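DONDTON — Household automation tester Nevia has published its November review of chore-handling machines, and the short answer to whether they are ready for the average bathroom is no.

The review covers 30 everyday jobs, from wiping down a sink to restocking a store shelf. Nevia ran 177 attempts across systems submitted by two developers, Zurnow and Gouveia. Reviewers passed 108 of them. Most of the passes came from jobs with stiff objects that stay where they are put: boxes, bottles, cans.

Soft things are another matter. Towels, trash bags and bath mats accounted for most of the failures, and bath mats drew the longest section in the report. A mat bends under its own weight, hides its own corners and can grip the floor with suction cups once it is down. A person straightens one with a foot on the way to the toothbrush.

Much of what these machines know about such jobs starts with people doing the work themselves, gripper in each hand.

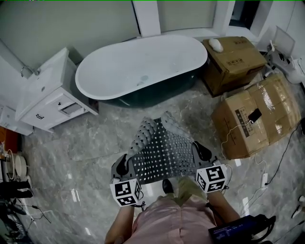
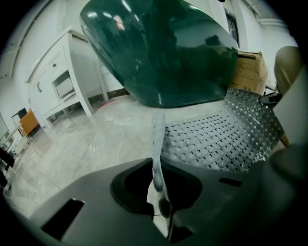 Bath mat work beside a freestanding tub. Photos: Nevia

Nevia says buyers should look hard at how demonstrations are made before believing a finished product is close. A person holding the tools brings judgment that does not come in the box. Moving that judgment into a machine that works alone, in a bathroom it has never seen, is the part still missing from most sales decks.

The report also takes issue with the word "autonomous" in product material. Both developers used it for runs in which a staff member could step in. Nevia counted any run with a helping hand as a fail, and Gouveia has objected to that rule. The objection is printed in full in the appendix.

Shop-floor results were better but still uneven. Shelf restocking went well with the aisle clear and slowed badly with a cart parked in it — a fairly normal condition for a store.

Nevia does not recommend that households or small retailers place orders on the strength of current results. It will repeat the soft-goods section next year with the same pass rules.

The full report runs to 140 pages and is available on request from the Nevia press office in Dondton.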